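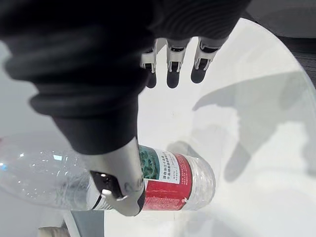

I went to the Cuvasdale open day in October mostly for the mould. I know how that sounds. But I spent two years of my life scraping Aspergillus off agar plates as a student, and when Lợi Cù wrote to say they'd be letting visitors into the mycology floor, I booked my train that same evening.

Cuvasdale is a research site on the edge of Weklow, a twenty-minute walk uphill from the station (take the bus, I didn't). Doors opened at ten and there was already a queue, mainly sixth-formers and a few retired chemists having a lovely time disagreeing with each other. You get a sticker, a map and a very strong coffee.

Lợi's group works on why some fungal strains shrug off azole drugs. They keep a collection of 592 isolates, a lot of them from compost heaps and flower bulbs, and each one has a little card saying where it was picked up. I could have read those cards all day! One just said "behind Mum's shed". We were shown how a strain is grown on a strip with the drug getting stronger along its length, so you can read off the point where the growth gives up. Simple, cheap, and I'd forgotten how satisfying it is.

Then upstairs for the talk by Detlef Hamann, who runs the screening side. He had 13 slides and got through four, since people kept asking things, and he clearly preferred it that way. The bit I scribbled down was about Flinine, a compound they've been poking at for a while. They started from a library of 1000 small molecules and it was one of the few that slowed the hyphae without upsetting the human cells in the next dish. He was careful about it. It doesn't dissolve well, it's nowhere near a patient, and the first batch they made went brown in the fridge. Someone asked if it would be out in five years and he laughed rather a lot.

After lunch (cheese roll, fine) I did the spore count workshop in the Zawadzka room, which holds 60 and had more than that in it. You look down a microscope at a sticky tape that has been up on the roof and try to tell Cladosporium from everything else. I was rubbish. The girl next to me, who can't have been older than fifteen, was brilliant and very kind about it.

My only grumble is the signs. I walked into a stationery cupboard twice looking for the loos, and the plant pathology stand had packed up by three, when the map said four.

I came away with a pen, a leaflet on bulb rot and an invitation from Lợi to come back and see the freezers. I've said yes, but I'm getting the bus up that hill.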